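Gallmont Table Hire – Your Questions Answered

We lend out crockery for weddings, christenings, village lunches and any other gathering where your own cupboard won't quite stretch. If you can't find your answer on this page, do ring us, we're always happy to chat.

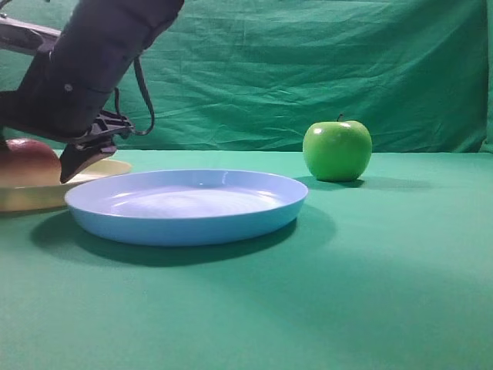 How many place settings do you have?

We keep 445 full settings in our plain cream range, which we call Traltness, and 533 in the white. If you're feeding more than that, tell us early and we'll see whether the two can be mixed by table – it looks rather lovely when it's done on purpose!

What is the smallest order you'll take?

Twelve settings. We did try smaller orders for a while, but the crates are made to hold 12 and the plates rattled about dreadfully on the way.

Do I have to wash everything before it goes back?

No, please don't. Just scrape off the leftovers, pop the plates back in their crates and leave the rest to us. The one thing we would ask is that beetroot and curry don't sit overnight, as the cream glaze can be a bit of a devil to get clean.

What happens if something gets broken?

Oh, it happens at nearly every party, so try not to fret. The first two breakages are on us, and after that we charge the replacement price shown on your booking form. Do keep the pieces if you can, so that we can tell a side plate from a saucer.

Can you deliver?

Yes, to anywhere in Clallonine and the villages along the river. You're also welcome to collect from our yard behind the Bortolotti bakery, any time before four in the afternoon.

How far ahead should I book?

For June to September, the sooner the better – three months if you can manage it. In winter a fortnight is usually plenty, apart from December, when the cream plates go very quickly indeed.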